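Kitchen robots still slow at clearing up, Wilelwood trial finds

2 October 2021

A robot that can clear a table after morning tea is closer than it was a year ago, but it will not be putting kitchen hands out of work any time soon, according to the people running a trial at Wilelwood.

The trial began in February and is looking at whether a pair of robotic arms can do the kind of tidying that takes up a good part of the day in cafés, aged care kitchens and ordinary homes. The jobs include picking up cups and bowls, moving trays, and putting things back where they belong. Cooking is not part of it, and neither is washing up.

Project lead Beca Parri said the team had picked the dullest chores it could think of on purpose.

"People ask us when it will make dinner," she said. "We'd be pleased if it could get the cups off the table every time without someone stepping in."

In the latest round of tests the arms were given 100 tidying jobs, each with a different mix of kitchenware. They finished 94 of them. Ms Parri said that sounded better than it was, as a café that dropped or missed six items in every 100 would soon hear about it from customers.

Speed is the other problem. The arms take four minutes to clear a small table that a person can clear in well under one. Much of that time goes into working out how an object is lying and where it can be held.
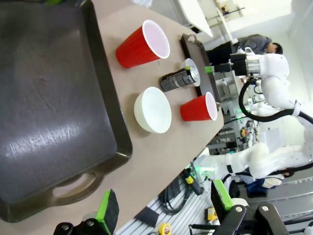
Cups that have tipped over are harder than cups standing up, Ms Parri said. A gripper coming straight down on an upright cup can take hold of the rim, but one lying on its side may roll when it is touched. Shiny surfaces can also confuse the cameras, and a bowl has to be held firmly enough to lift without being knocked against whatever is next to it.

Trays bring their own trouble. A large one is easy to see but awkward to lift from one end, and the two arms have to move together or the tray tips. The software that shares the work between the arms, known as Amine, was rewritten over winter after a run of poor results with trays and baking dishes.

"It used to be that one arm would start before the other was ready," Ms Parri said. "We've mostly fixed that. It still happens with the heavier pieces."

The system learns from recorded attempts, and the team has now collected 4,000 of them. Some were made with a person guiding the arms and others with the arms working by themselves. Failed attempts are kept as well, and are used to teach the software what a bad grip looks like.

Anouk Van Acker manages the kitchen at Hikthorpe, a residential care home that has agreed to host a later stage of the trial. She said she was interested but would need to see a good deal more before she changed any rosters.

"Our tables aren't neat when people have finished with them," she said. "There are serviettes, half a cup of tea, somebody's glasses. My staff know what to pick up and what to leave alone. I'd want to know the machine does too."

Ms Van Acker said the most useful thing a robot could do in her kitchen would be to stack and carry trays at the end of a meal, work that is hard on wrists and shoulders. She would rather have a machine that did that one job reliably than one that tried its hand at everything.

Staff at Hikthorpe have been told that no positions will be affected by the trial. A short information session has been held for residents and their families, and another is planned before any equipment is brought on site. Ms Van Acker said most of the questions so far had been about noise and whether the arms would be kept away from the dining room while people were eating - they will be.

Shop-floor work may come sooner. The team has been in talks with Urbonaitė, a homewares wholesaler, about using the same arms to sort returned kitchen goods into bins. Ms Parri said that job suited the machines better in some ways, as the items arrive one at a time and there is less of a hurry. Broken stock would still be checked by hand.

No price has been put on the system, and Ms Parri said it was too early to talk about selling one. The next round of tests will add cutlery and glassware, two groups of items the arms have so far been kept away from. Results are expected to be released once the Hikthorpe stage has been completed.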